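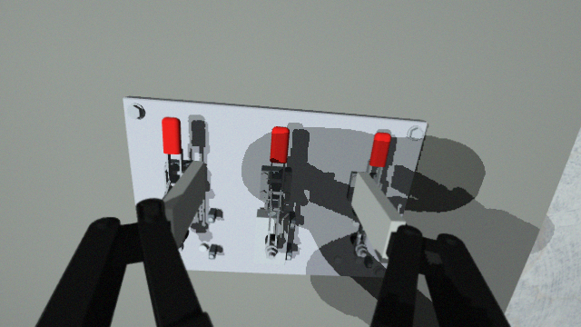
Home Guides Workshop Garden Contact

How to Label Your Home's Breaker Panel (and Get It Right)

Last updated: December

I put this job off for years, and then I did it in one afternoon with Leif Dalen from across the street and couldn't believe how much fun it was. Our old house on Kenislow had a breaker list in faded pencil that said things like "back room" and "other lights." Great, thanks!

You'll need a plug-in lamp, a notepad, a pencil, some masking tape and a helper. Two phones on speaker will save you a lot of yelling up the stairs.

Start with a sketch of each floor. Mark every outlet, ceiling light and hard-wired appliance. Ours is 1,088 square feet and the sketches took one cup of coffee. Don't make them pretty.

Next, shut down computers and anything else that hates losing power. Number the breakers with masking tape, top to bottom, left side first. Leave the panel cover on the whole time. You only need the switches on the front, and if you see scorch marks or smell something burnt, stop there and call an electrician.

Now the good part. Turn off breaker 1 and send your helper around with the lamp. Try both halves of every outlet, as they can be on different circuits (our kitchen had 3 like that). Write the breaker number next to each dead spot on the sketch, switch it back on, and move to the next.

Check the odd places too: doorbell, garage opener, attic light, outdoor outlets. We found 9 things on the laundry breaker, including the porch light!

When you're done, type up the list. Use room names that will still make sense later, so "northeast bedroom" and not "Minttu's room." Tape one copy inside the panel door and keep the sketches in a folder nearby.

If a breaker seems to control nothing, write "unknown" and leave it on. Ours ended up being the old well pump.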